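# El simulador nos da la razón demasiado pronto

Llevo unas semanas discutiendo con Olga Calvo sobre una cifra. En la última evaluación de Abella, nuestro planificador de agarres, el informe decía 3374 episodios correctos de 3670. Olga lo presentó en la reunión de octubre con una gráfica muy limpia y casi todos en la sala asintieron. Yo pregunté qué entendía el evaluador por «correcto» y la conversación se puso menos agradable.

La respuesta está en el código y cualquiera del equipo puede leerla. Un episodio cuenta como correcto si, al acabar, la pose del objeto cae dentro de una tolerancia respecto a la pose objetivo. El evaluador no mira cómo llegó hasta allí. Si la pinza arrastró la botella, si la soltó y cayó de pie por casualidad, si el brazo pasó rozando todo lo que había en la encimera, da igual. La tolerancia la fijó alguien hace tiempo, en un commit sin descripción, y desde entonces la tratamos como si viniera de una norma.

El banco de pruebas que usamos, Filel, genera cocinas. Cambia texturas, ventanas, muebles y objetos, y repite la misma orden con variaciones. La tarea de la botella es la que más me interesa, por lo mucho que se parece a algo que un cliente pediría de verdad: cogerla por el cuello, desde arriba, con cosas alrededor.

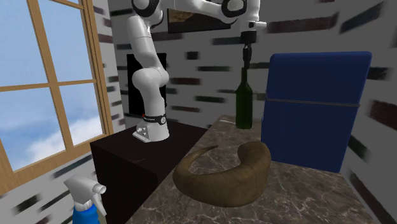

*Filel, tarea de la botella: la pinza a la altura del cuello, con un objeto en forma de cuerno sobre la encimera de mármol.*

Con capturas así se convence a mucha gente. Y entiendo por qué: una encimera con vetas, nubes en la ventana, sombras blandas. Luzius Moser, que lleva la parte de percepción en Stolameck, defiende que esa variedad visual es justo lo que hace robusto al detector. Le concedo la mitad. Que las paredes lleven unas manchas alargadas que ninguna casa tiene puede ayudar a que la red no se fíe del fondo. Pero aleatorizar la pintura sale barato, y me temo que por eso aleatorizamos la pintura. La fricción del vidrio, la holgura de una muñeca con meses de uso, el retardo del bus cuando otro proceso se come la CPU: todo eso está en nuestra configuración como constante, o no está.

Hice una prueba poco elegante. Cogí 135 episodios marcados como correctos y los vi enteros, a velocidad normal, con los contactos dibujados encima. En 29 no habría dejado que el robot repitiera la maniobra delante de una persona. Había dedos que penetraban unos milímetros en la malla de la botella sin que el motor de física protestara, y trayectorias que salían de un mínimo local con un latigazo que en un brazo de verdad dispararía la parada de emergencia. El evaluador los dio todos por buenos.

No pretendo que mi revisión sea estadística seria. La hice solo, una tarde, con un criterio que era el mío. Olga me lo señaló y tiene razón. Lo que me preocupa es que, hasta esa tarde, la revisión no existía con ningún criterio.

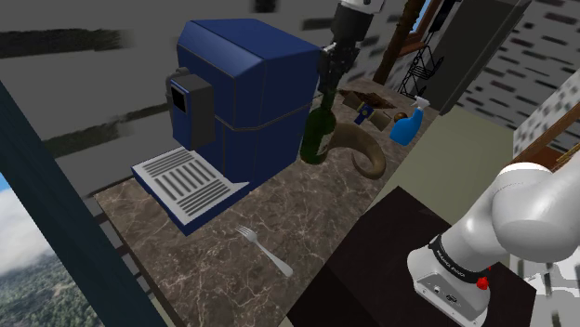 El segundo problema es la percepción, o más bien su ausencia. En la configuración por defecto de Filel, el planificador recibe las poses exactas de los objetos desde el propio simulador. Hay una opción para usar las poses estimadas a partir de imagen, y está desactivada en todos los informes que he podido encontrar. Lo que medimos, entonces, es lo bien que planifica un robot que ya lo sabe todo. Una botella verde oscura, de vidrio, es de los objetos que peor lleva un sensor de profundidad corriente: reflejos, huecos en la nube de puntos, un cuello fino que se pierde con facilidad. Con la pose exacta, esa dificultad desaparece por completo y nos queda un ejercicio de cinemática inversa con decorado.

Activé la opción y lancé un lote pequeño. No voy a dar porcentajes aquí, el lote no los merece. Diré que el planificador no tiene ninguna noción de incertidumbre: recibe una pose ruidosa y la persigue con la misma seguridad que una perfecta. Si la estimación salta entre dos ciclos de control, replanifica, y si vuelve a saltar, replanifica otra vez. El resultado es un brazo que tiembla encima de la botella hasta agotar el tiempo.

Pundeck, la herramienta con la que agregamos resultados, tampoco ayuda. Junta en una sola columna los fallos por tiempo agotado, por colisión y por singularidad, y la llama «otros». He visto a gente competente pasar dos días ajustando ganancias para arreglar un «otros» que era un error de lectura en la escena.

Luzius me dice que soy injusto, que sin simulador no habríamos probado ni una décima parte de lo que hemos probado. Es cierto, y yo lo uso todos los días. Sirve muy bien para descartar: si algo falla ahí, casi siempre falla fuera. Lo que no acepto es la inferencia contraria, que se cuela en las presentaciones sin que haya que enunciarla – basta con poner la cifra en grande.

Pido cambios modestos. Que el evaluador registre penetraciones y picos de par y los cuente como fallo. Que el informe por defecto se genere con poses estimadas, y el de poses exactas vaya en un anexo. Que «otros» desaparezca. He abierto las tres peticiones en el repositorio; la primera tiene ya un comentario que pregunta cuánto bajará la cifra.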